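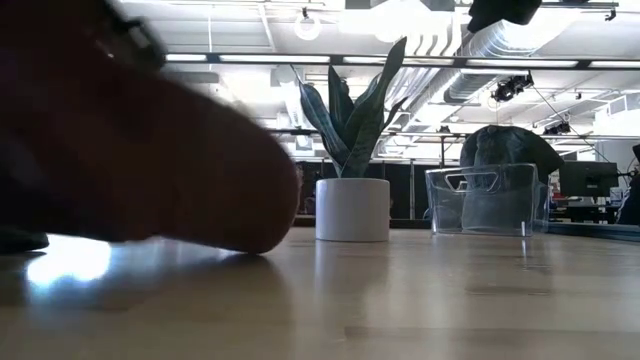
Print this page
E-mail this page

FOR IMMEDIATE RELEASE — November 2023

Cumovik opens fifth repair counter, drops the fee on small household fixes until end of December

Household repair firm Cumovik has opened a counter at Bristetti Arcade, its fifth, and is scrapping the bench fee on small repairs at all five sites through to the end of December. Doors opened this morning. Queue by half past eight, mostly kettles.

The offer covers lamps, toasters, kettles, hand mixers, radios, hairdryers, clocks and anything else one person can carry in under one arm. Customers pay for parts and nothing else. No appointment. Bring the thing, bring the lead if it has one, bring the lid.

Larger items (vacuum cleaners, sewing machines, dehumidifiers) are still taken in at the normal rate and need booking by phone or at the counter.

"We get the same question every winter," said Themis Katsaros, founder and managing director of Cumovik. "Is it worth mending. People stand there with a toaster their mum bought and they're embarrassed to ask, because a new one is cheap. I want them to ask. If the answer's no we'll say no, and they've lost ten minutes and a bus fare."

The Bristetti counter takes over the old key-cutting unit by the north door, next to the shoe shop. Key cutting stays. The machine came with the lease and two of the staff can use it, prices unchanged from the previous tenant. Watch batteries also stay, by popular demand from the market traders, who made thier feelings known.

What happens to an item when it comes in

Everything is booked in at the counter and given a paper ticket. Mains items get a safety check before anything else is done, and again before they go back over the counter. If a part costs more than the customer has agreed to on the ticket, work stops and they get a call. Most small jobs go home the same week. Some go home the same afternoon, depends what the queue is like and who is in.

Items not collected after 30 days get a second call, then a letter. After that they are stripped for spares. Cumovik would much prefer people came and got them.

Parts come through Flakum, the company's long-standing supplier, which has set aside shelf space for the commonest elements, switches and thermostats so that counters aren't waiting on the post. Flakum is also supplying a stock of spare jug lids and carafe handles in the standard sizes. Broken handles are a bigger share of the work than anyone outside the trade would guess — the machine is fine, the handle has gone, and the whole lot ends up in the bin.

Saturday sessions

Alongside the counter, free Saturday morning sessions will run upstairs at Bristetti, in the room over the bakery. Ten till noon. They are for people who would like to do the simple stuff themselves. Changing a fuse. Rewiring a plug. Descaling properly, with the right amount of acid and enough rinsing. Getting the back off a clock without bending it. Sharpening kitchen knives and scissors on a stone.

Places are first come, and under-16s need an adult with them. Tools are provided. Wear something you don't mind getting marked. Nobody will be asked to open a microwave, and please don't bring one, they are not taken at any counter for safety reasons.

The sessions are paid for by a grant of £1,000 from the Olatunji Fund, which supports practical skills classes across the borough, with Cumovik covering staff time. The grant pays for the room hire and consumables up to the last session before Christmas. An application for the spring has gone in.

"My own father fixed everything on the kitchen table and never showed any of us how," said Katsaros. "I learned it at college, aged 24, from a man who shouted. There must be a middle way. You sit down, you've got a tea, somebody shows you where the screw is hidden under the sticker. It's always under the sticker."

Staffing

The new counter creates four jobs, two of them part-time, and takes the total workforce at Cumovik to 61. All four posts are filled. One trainee place remains open at the Bristetti site, no experience needed, training on the job with day release. Applications close at the end of the month. Ask for a form at any counter; the form is two sides and there is no covering letter.

Bench staff at all sites rotate through the new counter during the first weeks, so regulars elsewhere may see a different face. Tickets are valid at every site, meaning an item dropped at one counter can be picked up at another on request, allow two extra working days for the van.

Opening hours, Bristetti

Monday to Friday 8.30 to 5.30. Saturday 9 to 4. Closed Sundays and bank holidays. Late opening to 7 on the two Thursdays before Christmas, same as the rest of the arcade.

Last day for drop-off if you need it back before Christmas is a week before Christmas Eve for small items. Please don't leave it later. Fairy lights are taken but only sets with replaceable bulbs, and customers are asked to bring any spare bulbs that came in the box. Staff can test a set at the counter while you wait if it's quiet.

Not covered by the offer: anything gas, anything with a screen, phones, microwaves, electric blankets, items still under the maker's guarantee (go back to the shop first — you may be entitled to a repair or replacement and opening the case can spoil your claim). Garden tools are seasonal and start again in March.

Payment by card or cash. Parts prices are displayed at the counter and a list can be taken away. Work done under the offer carries the same 90-day cover as paid work; keep the ticket, it is the only reciept needed.

Access: the counter is level with the arcade floor, with a lowered section at the left-hand end. The upstairs room is reached by stairs or by the goods lift, which has to be worked by staff, so let someone know at the counter and they'll take you up. Nearest bus stops are on the market side. Parking behind the arcade, first half hour free.

Notes to editors

Cumovik repairs small household appliances and has been trading since 2009. It is privately owned.

Themis Katsaros is available for interview by phone most mornings before eleven, and in person at the Bristetti counter all of opening week. Journalists are welcome at a Saturday session by arrangement, but please ask people taking part before recording them.

"Bristetti Arcade" in full at first mention please, the arcade management has asked for this.

Requests for interviews and further information to the press desk at the Cumovik head office, weekdays.

ENDS

Print this page
E-mail this page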